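Bench tops and their joints: Marina Kouris on movement in laminated wood

Drundville workshop notes, August
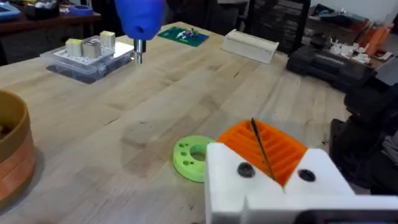

Width, moisture and the fixing slot

Marina Kouris has made work surfaces at Trolance since 2000, mostly for schools and small repair shops. Her first question to a customer concerns the heating. "I need to know the humidity of the room in winter. The species comes second," she says.

A top built from long strips moves very little along its length and a good deal across its width. Kouris allows 8 mm of total movement on her widest beech tops, and cuts the fixing slots in the frame to match. Screws at the front edge are tight. Those at the back sit in slots with a washer and are turned until they just bear.

"People glue the top to the frame and ring me in February with a split," she says. "By then there isn't much to do except cut it out and let in a new strip."

Glue and clamping

Her standard thickness is 34 mm after planing. She spreads adhesive on both faces of each joint and leaves the clamps on overnight, although the maker's sheet permits a shorter time. Strips are sorted by growth ring angle before gluing, a habit she took from her years at Tsakiris.

Finish

Kouris uses oil on benches and keeps varnish for shelving. Two thin coats go on the upper face and two on the underside. She regards the underside as the coat most often skipped, and the usual cause of cupping.

Scuffs and small stains she leaves alone until the yearly service, when the top is scraped, sanded lightly and oiled again. The Flillari order, a run of long benches with square edges, is due for its first service on Thursday.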